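Kitchen Habits and Food Waste in Shared Student Housing
Project report, Household Studies
Group members: Aino Turunen, Babatunde Abubakar, Iida Suominen
Supervisor: Heikki Koskela
Submitted Thursday, April 17, 2025

1. Background

Students who share a kitchen often buy food separately and store it separately. Our question was whether this leads to more food being thrown away, and which foods are lost most often. We chose the Rissanen building because all of its apartments have the same kitchen layout, and because Iida lived there last year and knew how the storage was divided up.

Most earlier work we read for the course looked at families. Families usually have one person who knows what is in the house. In a shared apartment there may be four people who each know one shelf.

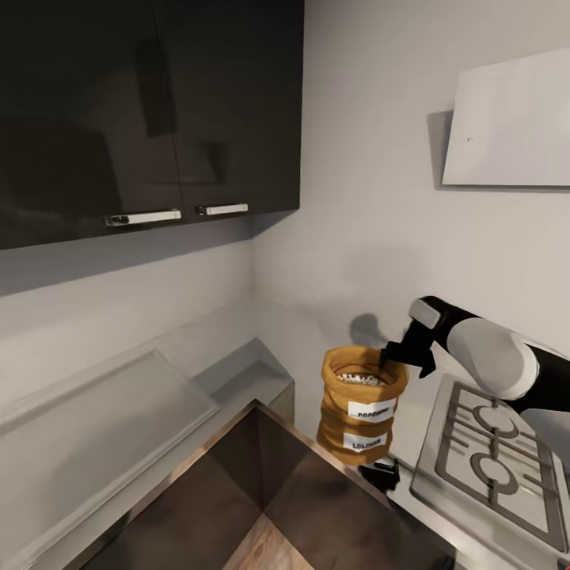 2. Method

We asked 13 apartments to keep a waste diary for 5 weeks. Each time someone threw out food, they wrote down what it was, why it was thrown out, and whether it had been opened. We did not ask people to weigh anything. In a short trial in September the kitchen scale was the main reason people stopped filling in the sheet, so we dropped it.

The diary was a single page taped up near the trash can. Babatunde collected the pages every Monday and typed them into a spreadsheet. Where the handwriting could not be read, the entry was left out.

3. Results

We ended up with 403 usable entries. Bread was the most common item, followed by salad greens and cooked rice. Dry goods hardly appeared at all, apart from one apartment that cleared out its flour after finding moths in it.

The reason given most often was "forgot it was there." The second was "went bad before the date." Several people wrote that they had bought something a roommate already had — milk and onions came up again and again.

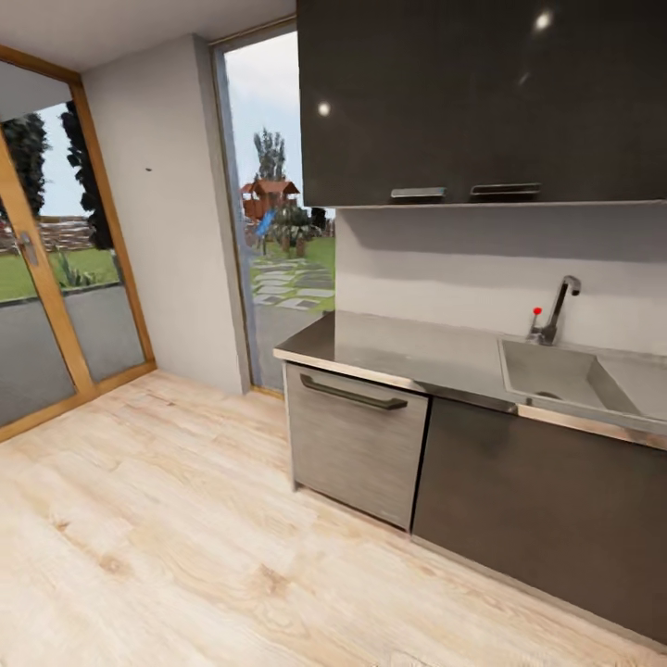

Apartments that shared basic items wrote fewer entries than apartments where everything was separate. We can't say that sharing was the cause. The people who agreed to share also cooked together more often, and they may simply have been eating at home more regularly.

4. Problems

Two apartments stopped writing during exam week and started again afterward. We kept their pages but marked the gap. Ekaette Babalola, who read our draft, pointed out that people may waste less when they know they have to write it down. We agree, and we have no way to correct for it with this design.

5. Next steps

If the project continues, we would add a shared shopping list to half of the apartments and compare the diaries again. Aino has made a first version of the list on paper. It has one column for what is needed and one for who is buying it.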